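March, back at the flat, 9:40 in the evening

Got home an hour ago, ate toast, and want to get today down before I lose the order of it.

The open day was at Drorum, in the low brick building past the Teltow turnoff. Doors at ten. I got there at a quarter past because I drove by the entrance twice. They had a folding table with name tags, and the woman behind it asked if I was press. I said no, I fix computers. She wrote "visitor" on the tag and gave me a slip of paper with the number 103 on it, for the coat rack.

First there was a talk. Linnea Söderlund gave it, standing up, with slides I couldn't read from the back. She runs the disassembly project, the one they call Cuesta. The short version is that old desktop computers come in by the pallet and people take them apart by hand. It is slow and hard on the wrists, and she wants arms doing the boring part of it. Last year the shop took apart 3668 machines, all with screwdrivers. She said the number twice. I did 2 this month and complained about both of them, so I believed her about the wrists.

She was clear that the arm is not ready. It can do some steps if a person sets the case down the right way, and it gets lost if a cable lies across something. I liked that she said so at the start.

After that they split us into groups of four. Mine was me, a retired man who used to service elevators, and two students who whispered to each other in what I think was Dutch. Joar Aasen took us around. He is tall and talks fast and kept stopping to let us catch up.

The first room was storage and sorting. Shelves, bins, a scale. The elevator man asked about fire rules for batteries and got a long answer. I looked at the labels on the bins and thought about my own garage.

Second room was the one I came for. Joar put us behind a line of tape and told us to keep our hands on our side of it. He had a screen on a cart showing what the camera on the arm sees, and he let me save a picture off it onto my stick.

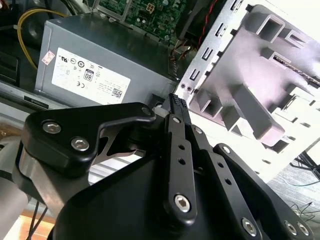

The gripper at the open case, next to the power supply. View from the arm's own camera.

I had expected something smoother looking. The gripper is all black plates and hex screws, and the tips have pads with fine teeth on them, like a small file. Joar said the teeth were changed in the winter. The old pads were rubber and slid off sheet metal. Zimotent makes the new ones for them. He had an old pair in his pocket and passed them around. One was split down the side.

The job they were running was internal parts, working near the power supply. Anyone who has opened a desktop knows that corner. You have the wires coming off the supply in a bundle, the drive bay on the other side, and no room for your knuckles. The arm went in slowly. It stopped once for what felt like a long time and one of the students asked if it had crashed. Joar said it was looking. Then it moved a little, closed, and stopped again, and he pressed a button and sent it back to start over.

It took three tries before he was happy with the hold. On the third it got a piece loose and lifted it over to a tray, and the elevator man clapped, so the rest of us clapped too.

I asked what it does about cables. Joar said for now a person moves them first. I asked about the screws on the back of the case, and he said that is another tool on another arm, and that arm was down today waiting on a part. I would have liked to see it. Half my time on these jobs goes to one stripped screw.

I also asked whether they test the power supplies before scrapping them. The one in the case had an 80 PLUS mark on the label, and I have pulled plenty like that with years left in them. He said some get tested and some don't, depending on who is paying for the pallet. Not the answer I wanted but it was a straight one.

Lunch was soup and rolls in the hallway. Pea soup. I stood with the elevator man and he told me about a hoist motor he rebuilt in 1988. He doesn't think the arm will be quick enough in his lifetime. I said it was already more patient than me.

In the afternoon they let people try driving it by hand with a controller, moving foam blocks from one box to another. The line was long. When I got my turn I dropped the first block and got the second one in. It is harder than it looks to judge how far the fingers are from the thing. I kept closing too early.

Linnea Söderlund was near the door when I left, and I asked her if they take small lots from repair shops. She said yes, if they are sorted and the batteries are out, and to write to her in a couple of weeks when the open day mail has died down. I have her address on the back of the coat slip.

To do: clear the left side of the garage. Pull batteries. Weigh what I have. Find out what the van costs for a half day. Call Mom back, she rang while I was in the talk.

Feet hurt from the concrete. Going to bed.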